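Progress report to the Kokkinos fund, second period
Prepared by Rafail Tsakiris, Codotden workshop, 19/07/2021

Dear Periklis,

We have had a really good stretch since the last report, and most of the news is about the rulebook. As you know, the grant pays for a set of working rules for humanoid robots that serve drinks, tested on our own bench before anyone else is asked to follow them. Draft two is finished and runs to 22 rules. Draft one was longer and I'm very happy to see it shrink!

The glove rule gave us the most to talk about. Both hands are now gloved for every run, and the gloves are checked for loose threads and worn fingertips at the start of each session. The operator signs for the check. Mesidden asked for the same rule to cover the bare parts of the thumb, so those get a wipe-down between runs and a line of their own on the sheet.
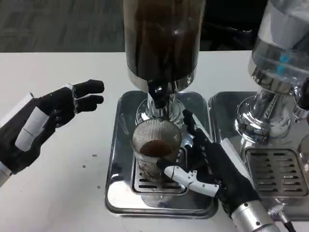 Cup handling is the other big piece. Draft two says one hand holds the cup and the other stays open and clear of the dispenser until the cup has been moved away. It also says glass may be used only with cold or lukewarm drinks until the grip limits are settled. We logged 1,030 cup runs in the period against a target of 2,000 for the whole project, so we are a little past halfway. June was our best month by far.

Spills are still under discussion. Arnum wants a full stop and wipe for any grounds on the table, however few. Our operators would like to finish the run first and clean up before the next one. I lean toward the operators, but we will try both ways over almost 200 runs and let the log decide.

Two things are behind. The cable routing section is only an outline, and the rule on how close a guest may stand has no tested distance in it yet – we need floor markings and a second person at the stop button before we can start on that.

Spending is on plan. The next step is to send draft two to Arnum and Mesidden for written comments, and I would love to have yours as well, especially on the wording of the stop rules.

Rafail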